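Pumetti brings its slow-baked focaccia and lunch counter to Witdale

Pumetti, the family-run Italian bakery and lunch counter from Bronisley, opens its second shop in Witdale this January, taking over the old chemist's on Haldane Street. The doors open at 7.30 on a Tuesday morning, and the ovens will have been going since well before four.

We couldn't be happier to be coming to Witdale! Customers have been making the 23-mile trip to Bronisley for years, some of them with cool boxes in the boot, and it feels right to bring the bread a bit closer to home.

The menu will look familiar to anyone who knows the first shop. There will be focaccia by the slab (rosemary and salt, potato and onion, and a tomato one that sells out early on Saturdays), arancini, two soups, and a proper baked pasta that changes every day. The Witdale kitchen has room for a second deck oven, so for the first time we'll be doing pizza by the slice through the afternoon as well. Toppings will be kept simple. Expect courgette and mint in summer, sausage and greens when it gets cold.

Head baker Torquil Swanson has been working on the new dough since the spring. It rests for 40 hours before it goes anywhere near the oven, which gives it a deep flavour and a crust that crackles when you cut it. He has baked more than 1000 test slabs to get there, and the staff in Bronisley have eaten a good many of them.
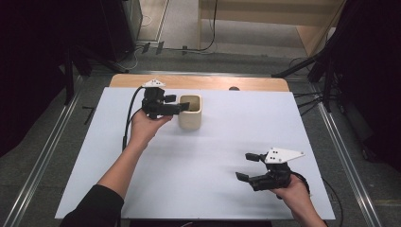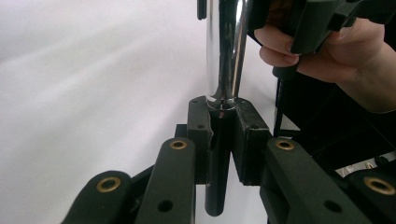 Asmaa Ait Ali told us after the tasting evening that the potato and onion slab was the best thing she had eaten all year, that she'd gone back for a third piece before the soup came round, and that her one worry was whether there would be enough of it left by lunchtime. We've taken the hint – the potato and onion will be baked twice a day, with the second batch out at noon.

There are 23 seats inside, mostly along the front window, plus a standing bar for people who just want a coffee and something warm in a paper bag. Dogs are welcome at the window end. Takeaway orders can be placed at the counter or by phone until 11, and whole trays for parties need two days' notice.

Manikandan Amin will run the shop day to day, having spent three years behind the counter in Bronisley, and Brayden Bélanger moves across to look after the pasta. His baked rigatoni with aubergine goes on the menu in opening week, and we think it's going to be very popular.

Opening hours are 7.30 to 4, Tuesday to Saturday. The Bronisley shop carries on as normal, with the same hours and the same team on the ovens.

Press contact: Ruaridh Moffat, Pumetti, Bronisley | © Pumetti. All rights reserved. | Back to top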